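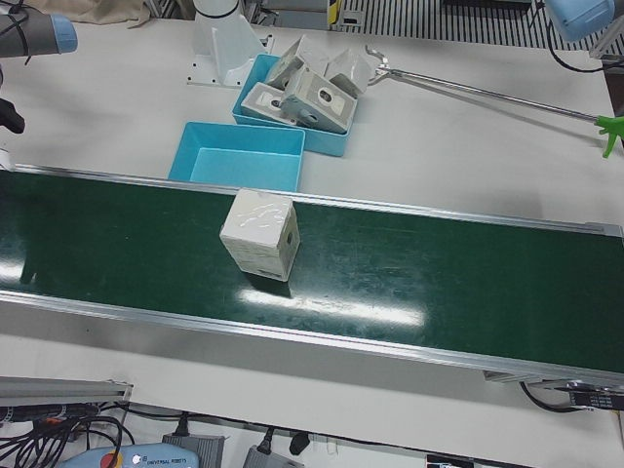 Green belt conveyor with a block on it and two light-blue trays behind the rail.

Clulik bench sorting cell

The Clulik moves small cast and moulded parts between a belt and trays. Two arms share one table, and the belt runs between aluminium rails, so the whole cell fits on a bench.

What changes for staff

At our Indamus shop the sorting bench used to need a person standing at it for the full shift. Now the same operator fills and empties trays, checks parts for chips and looks after the Hyun press next door. No jobs were cut. Training takes 2 days — most of it spent on the pendant and on clearing jams.

The operator can stop the arms at any time with the red button on the pendant. Changing to a new part is done by the operator too, using saved settings.

Details
Arms: 2
Saved part settings: 200
Trays supplied: 5
Order code: 2090
Belt: green, wipe clean

Spare belts and trays are sold through Dralletus. Orders placed before September include fitting.

Page updated April 20, 2023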